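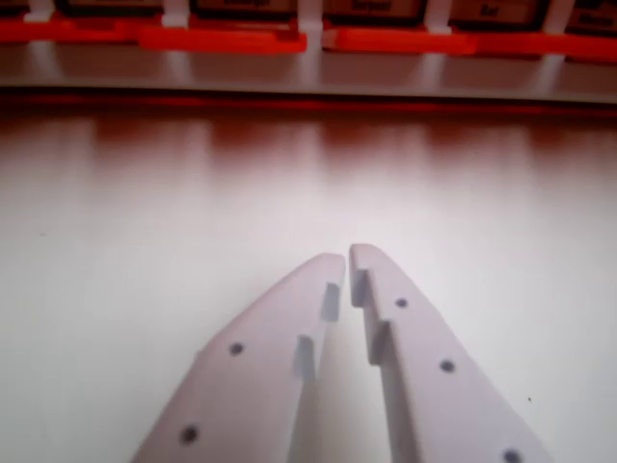 *Wrist cam, fingers almost together. The controller calls this "fully closed."*

# Gripper thinks it's closed, isn't, then leans on a board game

**mildtorque**
December 27, 2018

Setup first, so I don't get asked four times. Nundine arm, the small one. Fitzsimmons two-finger gripper with printed fingers. Clutodeck on the controller, stock config apart from the speed limits. The task is flipping the tabs on a Guess Who-style board, because I told my niece the robot could play her. I said this in April, and she has an excellent memory.

The fault: at power-up the gripper homes, reports zero, and there's still a sliver of daylight between the fingertips. Fine, I can live with a sliver. But when I then command "close," the motor keeps pushing toward a position it thinks it hasn't reached, the current climbs, and after a few seconds the whole thing faults out. Clutodeck's response to a gripper fault is to "retract to safe pose." Its idea of a safe pose, from where I was standing, was forward and down. Last night it shoved the board into the wall and took a good number of suspects with it.

Encoder reads 173 counts off where it should be at home. It's always 173. I've power cycled it, re-homed it and spoken to it firmly.

Any ideas before I start pulling screws?

---

**ohm_on_the_range**

If it's the same 173 every time, that's an offset, and somebody typed it in or a firmware update did. Worn parts wander. Dump your gripper config and look for a homing offset that isn't zero.

---

**pinion_of_one**

Disagree, sort of. Look at the tips. The right one sits a touch higher than the left. On these printed fingers that usually means one is seated crooked on the carriage, and then the pads meet early somewhere you can't see and the tips never do. Mechanical, and also perfectly repeatable. Crooked parts are very loyal.

---

**ohm_on_the_range**

Or the camera is mounted a hair off level, and you're diagnosing a bracket.

---

**pinion_of_one**

If the camera were tilted the whole table would be tilted with it.

---

**ohm_on_the_range**

A hair, I said. You'd never see it on the table.

---

**mildtorque**

Config dumped. Homing offset is zero. Sorry, ohm.

Here's a second view from the same setup, for the crooked finger faction. 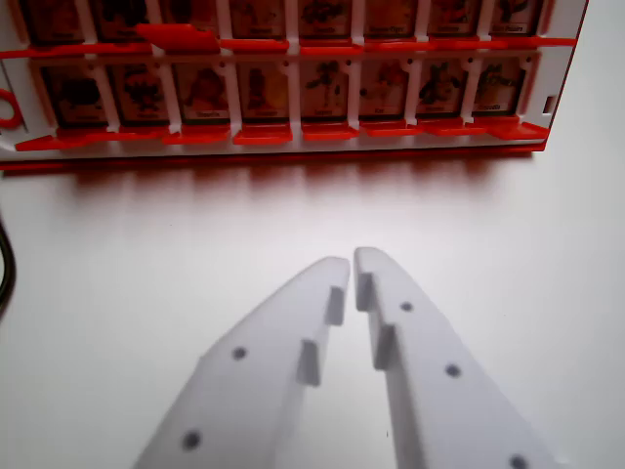

*Facing the board, gap still there between the tips, right tip still the higher one.*

And before anyone mentions it, yes, one tab under the top row is sticking out more than its neighbors. I've pushed it back before and it has opinions.

---

**sixtabs**

Forget the fingers for a second. Why is nobody worried about the retract? A gripper fault should stop the arm. Full stop, brakes, sulk. Yours decided to go for a drive. Today it's a board game, tomorrow it's your hand in there poking at a tab with opinions.

Where's your e-stop and how fast did you hit it?

---

**mildtorque**

It's on the far side of the bench. I hit it after the board had already reached the wall. I'd like to say I was calm about it.

---

**sixtabs**

Move it. Tonight. It goes where your other hand is when you're reaching in. I'm not joking, and I joke about most things here.

---

**Birdie G**

Birdie Greenberg here, I look after a few of these arms for a school shop. We had the same "safe pose" surprise. In Clutodeck the safe pose is saved relative to whichever tool frame was active when you taught it. Change the tool frame later and the pose doesn't complain, it just becomes a different place. Ours became the inside of a filing cabinet.

Did you redo your tool frame when you put those fingers on? They look long compared with the stock set.

---

**mildtorque**

...

I did change the tool frame. The stock fingers put the tool point 114 mm out from the flange, and these are longer. I updated it, felt responsible, and never touched the safe pose.

That's one mystery gone and it was me.

---

**ohm_on_the_range**

For the record, that is also a config problem.

---

**pinion_of_one**

For the record, nobody asked about the filing cabinet problem, we're on fingers.

Mildtorque, do this. Arm powered down, e-stop in. Take both fingers off. Clean the carriage faces and run a fingernail along them feeling for a burr. Put the fingers back with the screws only snug, close the carriage by hand until the pads touch, then tighten a little at a time, alternating sides. Don't crank one side down and then the other or you'll pull it right back where it was. Power up and home.

---

**wetwarewes**

While they're off, look at the pads. Each finger has those two little raised blocks on the inside edge. If your upper pads are proud by even a small amount they'll hit first and the tips can't meet, no matter how nicely you tighten anything. Printed pads grow corners. A few strokes with a flat file fixes it.

Also, what's your close force set to? If it's pushing until it faults, you don't have a force limit, you have a wish.

---

**mildtorque**

Force limit was at 200, which is the maximum, in units the manual doesn't name. I assumed it was a default. I think I raised it myself during an argument with a dice cup.

---

**Birdie G**

The dice cup gets everyone.

---

**Sunita Kincaid**

Jumping in because I wrote the gripper driver most people here are running (the Todel one, if you installed from the forum build). Two things.

1. After homing, the driver treats a stall as "found the end stop." It has no way of knowing whether it found the other finger, a burr, or a raisin. So zero means "this is where I got stuck." With a finger seated wrong you'd get the same number every time, which matches your 173. You can also get there with a slipped motor coupling, so check that if the reseat doesn't do it.

2. The close command goes to the position in the finger profile, and your profile is probably still the stock one. That's why it homes quietly and then strains on close. Homing is done at low current, closing isn't. I should make the driver shout when the two disagree. It's on my list, under several other things that should shout.

Please drop the force limit before you try anything else.

---

**ohm_on_the_range**

So it IS a profile. Which lives in the config.

---

**pinion_of_one**

So it IS a finger seated wrong. She said so in item 1.

---

**Sunita Kincaid**

I said "with a finger seated wrong you'd get." I haven't touched his gripper. Could be either, could be both.

---

**mildtorque**

Results. In the order I did them, because I know you people:

- E-stop moved to the near edge, left-hand side. I can reach it without looking.
- Safe pose re-taught with the current tool frame. Tested at crawl speed with the board moved well out of the way. It goes up and back now.
- Force limit down from 200 to 40. It holds a tab fine at 40, so I have no idea what the other 160 were for.
- Fingers off. There was a burr on the right carriage face, small enough that I found it by fingernail and not by eye. Stoned it flat, reseated the way pinion described.
- Homed again. Offset went from 173 to 31.

So better, and still wrong. Tips look closer to level. I haven't filed the pads yet and the profile is still stock. I'll do the profile next.

---

**pinion_of_one**

A burr! I'm going to have that printed on something.

---

**ohm_on_the_range**

31 counts is still config. See you after the profile.

---

**wetwarewes**

File the pads.

---

**sixtabs**

How many cycles on that gripper, out of interest? If the coupling is slipping it'll be the set screw, and they back out over time.

---

**mildtorque**

Counter says 2,427. A fair share of those were spent failing to flip the same tab.

---

**sixtabs**

That's plenty for a set screw with no threadlocker. Mark the shaft and the coupling with a paint pen, run it for an evening, see if the marks still line up. And keep your hands out of it while it's running, including for the tab.

---

**mildtorque**

Paint pen is on. New profile loaded, offset reads 30, so that bought me one count, congratulations ohm. Will report back on the marks tomorrow. My niece has asked whether the robot forfeits.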